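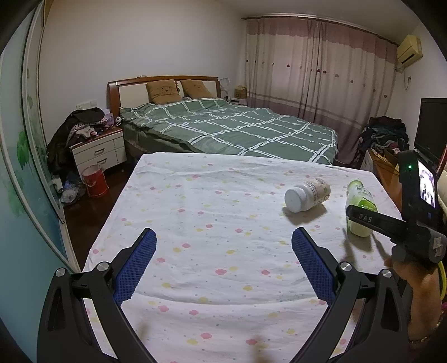 The gauge at Plorncombe read high by 26 millimeters, and it had read high by that amount at every hour of the record Abbas Nouri had been given. A fouled float sticks and jumps. A slipping clock shifts the peaks sideways. A constant offset meant that someone had moved the zero, or that the harbor had moved under it.

He took the morning boat from Serkport with the level, the staff and two steel pins, and had the instrument set up on the quay before the ferry left again. The first benchmark was a brass bolt in the customs house step. The second was in the sea wall. He ran the line from one to the other and back, closed it to within two millimeters, and wrote the figures in pencil. The bolts agreed with each other and with the book.

The gauge hut was locked. The key was kept by Golestani, who had been harbor clerk until the office closed and had gone on reading the gauge without being asked to. She was small and wore a man's raincoat. She watched him open the case and remove the drum.

"You'll want to know about the plate," she said.

The plate was a square of iron on which the recorder stood. He put the staff on it, went back out to the level and read it twice. Then he came in and unscrewed the recorder from its base. Under the plate was a second one, newer, cut to the same size.

"The old one was rusting through," said Golestani. "I had Leltis make another and put it underneath."

"When?"

"May. It's in the log."

He turned to May. The entry gave the weather, the high water and the words "plate renewed," in the same hand as the rest. The thickness was not given. He measured it with the calipers and got 26.

"The zero should have been lowered to match," he said.

"My husband did the zero."

He wrote down the correction.
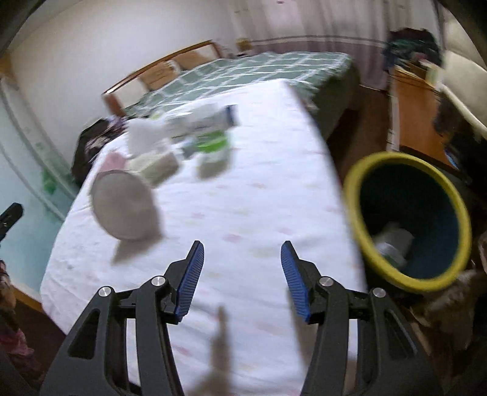
A shadow on the sheet.

He slept that night in the room over the chandler's, since there was no boat. The wind backed south and the window worked in its frame. At ten he got up and went through the reduction again, subtracting the thickness from each high water between the May entry and the last one. The corrected curve lay on the predicted curve with the usual small scatter.

There was one exception. On the night before the plate was renewed, the drum showed no tide at all for six hours - a flat line in ink, then the curve again where it should have been.

In the morning he asked her about it.

"I stopped the float," said Golestani. "It makes a noise when it's running. He wanted it quiet."

Nouri entered the gap as an interruption, operator present, and signed the page 2026-01-05. Then he reset the zero and showed her how to check it against the bolt in the sea wall. She did it herself, slowly, and got the same reading he had.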